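Chapter 9
House Rules: Working Practice for Robots Among Furniture

What this chapter covers: the working area and who may stand in it; contact with soft things; cables; wear on grippers; the logbook, and why yours is probably bad.

Most of the standards you met in Part Two were written for places with yellow lines on the floor. The robot stands inside the lines, the people stand outside them, and a great deal of paper describes what happens when somebody forgets which is which. It is good paper and you should read it. Then you should go and stand in a living room, where there are no lines, and where the most dangerous item by a wide margin is whatever was left on the floor.

The running case in this chapter is the Andside practice code, a set of house rules drawn up for two-armed robots doing household tasks. The code began in June as a single sheet taped to a door. By the time of the version we use here, dated 10/16/22, it had grown to 20 rules, two of which contradict each other. (Exercise 4 asks you to find them.) We picked it because it is short, because it is used, and because its authors left their arguments in the margins.

9.1 Touching soft things

A cushion is a forgiving object, and that is the trouble with it. Push a crate too hard and the crate tells everyone in the building. Push a cushion too hard and it politely squashes, hands the force on to whatever is behind it, and lets you believe all is well. Rule 3 of the code therefore says that contact with a soft object is to be treated as contact with the hard object behind it. If the cushion leans on a chair, you are pushing the chair.
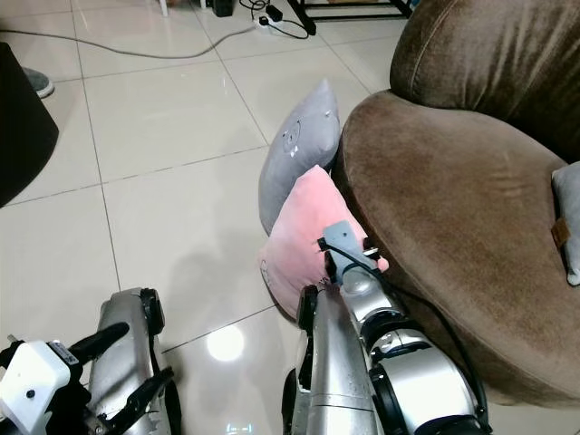
Maj-Britt Fagerlund thought Rule 3 was too timid, and wrote in the margin that if every pillow must be handled like a wall, the robot will spend its working life creeping up on bedding. She proposed a separate, looser limit for anything a toddler could safely be hit with. Arvid Eklund asked who would be supplying the toddler.

The looser limit was not adopted, but she had a point. A rule that makes ordinary work unbearably slow will be broken by sensible people before lunch, and once they have broken one they get a taste for it. The compromise in the present text lets the operator raise the force limit for a named task, in writing, for one session. The "in writing" does most of the work. Very few people will fetch a pen in order to do something silly.

9.2 The floor

Rule 7 concerns cables, and it is the longest in the code by some distance, which tells you what sort of year they had. In short:

Any cable crossing the working area is to be taped down, covered, or moved.
Power strips go against a wall.
The base does not drive over a cable, even a flat one, even slowly, even if it went fine last time.
Whoever plugs it in writes it down.

Read these against any real room and you will find they are easier to agree with than to follow. Rooms have sockets where the builder wanted them. The Fluller checklist, which we compare with the code in Section 9.5, tries to solve the problem by banning extension leads altogether, and as far as we can tell every site that uses the Fluller checklist also uses extension leads.

9.3 People in the working area

The code allows one person within reach of the arms while they are powered. That person must have a stop button in hand - in hand, mind you, and a pocket is not a hand. Everyone else stays beyond the furniture. Closed shoes are required, a requirement that meets its natural enemy in warm weather.

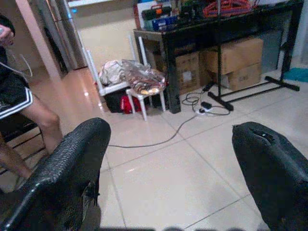 The remaining question is what to do about clutter. Ezzat, the older of the two site manuals in Appendix B, wants everything cleared before power-up. The Andside authors refused, on the grounds that a robot trained in a bare room learns about bare rooms. Their Rule 11 sorts objects into those that are part of the task, those that may stay, and those that must go. Bags with unknown contents must go. You may wish to try the rule on your own kitchen, where the third group will be larger than you would like.

9.4 Wear, and writing it down

Gripper fingers wear out. Coverings fray and tear, and a torn finger grips differently from a whole one, usually on the day you are measuring grip. The code calls for a look at both hands before each session and a full inspection every 800 cycles. The Erko logbook, reprinted in Appendix C, has 306 entries under "finger condition," and up to 9 of them contain information. The rest say "OK."

Before reading on, write down what you would accept in place of "OK." Keep it short enough that a tired person would fill it in. We will need your answer in Section 9.6, where it will be criticized.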